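I have been trying to learn how to have people round for dinner. I'm thirty-four, I've lived in the same flat in Loravcombe for ages, and until October I had never once fed more than one person at a time in it. Beans on toast for my sister, yes. A proper meal with a start and a finish, no.

What set me off was a supper at Mahnaz Kermani's. She had six of us squashed in, and she sat down for nearly the whole evening! I kept waiting for her to leap up and swear at something in the oven, because that's what my mum did at every Christmas of my childhood, but she just sat there passing the bread. When I asked her how, she said she cooks everything the day before and spends the last hour in the bath. I thought about that bath all the way home.

So I invited four people for a Saturday and then panicked for a week. My first menu had a soufflé in it. I have never made a soufflé. Kelechi Babalola (who was one of the four, so he had an interest) talked me down over the phone and told me to make a stew, because stew gets better if you ignore it, and I am very good at ignoring things.

I went for lamb with dried limes, which Mahnaz swears by, and a big pot of rice. The lamb came to more than I'd meant to spend, but once you've asked the butcher for it I find you can't really ask him to put some back. I did the lot on Friday night with the radio on and it was lovely, apart from the onions. The recipe said ten minutes for the onions. I don't know whose onions they are, but mine took 36 and I was stirring the whole time.

Then there's the table. I had always thought people who fussed about tables had too much time, and now I'm one of them. I spent a whole evening reading about where the bread goes. I own a drawer full of odd forks and a tablecloth with a burn in it, and I got quite cross about candles - tall ones get in the way of people's faces, short ones get gravy in them. In the end I decided stripes hide most things and plain hides nothing, and left it there.
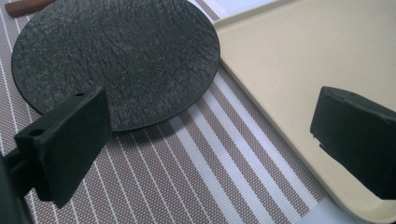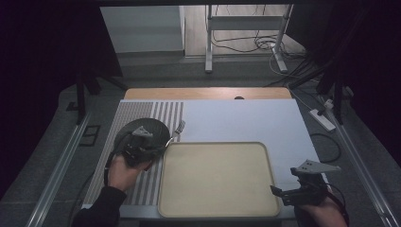
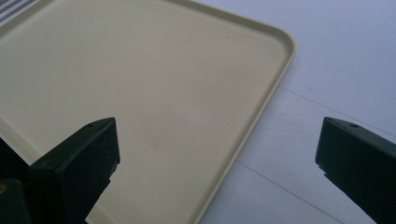
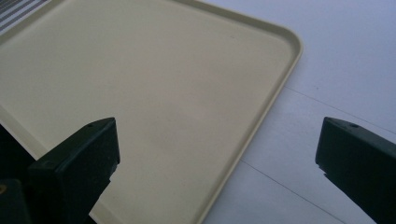
Dark plate and stripy mat in the first one, cream tray in the last two.

Anyway, the Saturday. Two people were early, which I hadn't planned for at all. I had pictured everyone arriving together in a sort of cheerful clump, and instead I was making small talk in my socks with a tea towel over my shoulder. Next time I'm going to have a bowl of nuts out an hour ahead, just so there is something to point at.

The stew was good. I'm allowed to say so, I've had enough bad ones. The rice stuck, and Mahnaz scraped the bottom out and handed it round as if it was the best bit, and everybody fought over it, so I've written "burn the rice" in my notebook. Pudding was oranges and a tub of ice cream from Karetti on the corner. I had planned to pass it off as mine but I left the tub on the side with the lid off. Kelechi read the ingredients out loud in a newsreader voice and I laughed so much I had to go and stand in the hall.

I did get up too often. I counted in my head that I owed the oven one visit and I must have gone back and forth all night, mostly to check on things that were already switched off. My sister says it's nerves and it wears off. Mahnaz says it's a lack of bath.

The washing up took until nearly one and I quite enjoyed it, with the window open and my feet hurting. I've asked them all back before Christmas. I'm thinking of a fish pie, if anyone has a recipe that can be made the day before without the top going soggy - please put it in the comments, and be truthful about the onions.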